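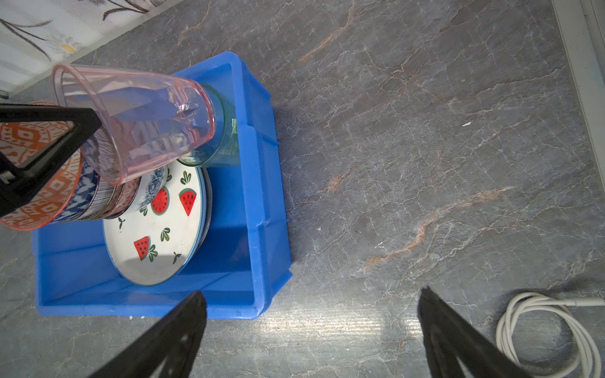
How Dishes Are Made, and Why They Stack

Cluvirside Museum of the Home: Pages for Young Readers

Almost every kitchen has plates, bowls and cups. They are used several times a day, washed, and put away again. This page explains what dishes are made of and how so many of them can fit into a small space.

What is a plate made of?

Many plates and bowls are ceramic. Ceramic begins as clay, a soft material dug from the ground. The clay is pressed into shape and left to dry. It is then baked in a very hot oven called a kiln. After baking, the clay is hard and cannot be made soft again.

Most ceramic dishes are also covered with glaze. Glaze is a thin coat that melts in the kiln and turns smooth, like glass. It keeps water and food from soaking in.

Other dishes are made of glass, metal or plastic. Plastic cups are light and do not break easily. Glass cups are heavier and must be handled with care.

Where do the patterns come from?

Some patterns are painted by hand with a brush. Others are printed on thin sheets and moved onto the dish. A plate may have slices of watermelon on it, and a bowl may have stripes or blue flowers. The bowls in one kitchen do not have to match. The museum has more than 4000 dishes in its Urrutia Collection, and 300 of them are decorated with fruit.

Why do bowls fit inside one another?

Look at a bowl from the side. The top is wide and the bottom is narrow. The narrow part of one bowl can sit inside the wide part of the next. This is called nesting. Many cups nest in the same way. Plates are nearly flat, so they can be piled up or stood on edge, side by side.

Packing dishes in a crate

A strong plastic crate is useful when dishes must be carried. Ask an adult before you begin.

Put the heavy plates in first.
Nest bowls of the same size together.
Place cups last, where nothing will press on them.
Do not fill the crate above its rim.

Words to know

Glaze: a smooth, glassy coat on a dish.
Kiln: a very hot oven for baking clay.
Nesting: fitting one thing inside another of the same shape.

The Pemora Room, where visitors may handle clay, is open to children aged 6 and over. It will close for cleaning in February.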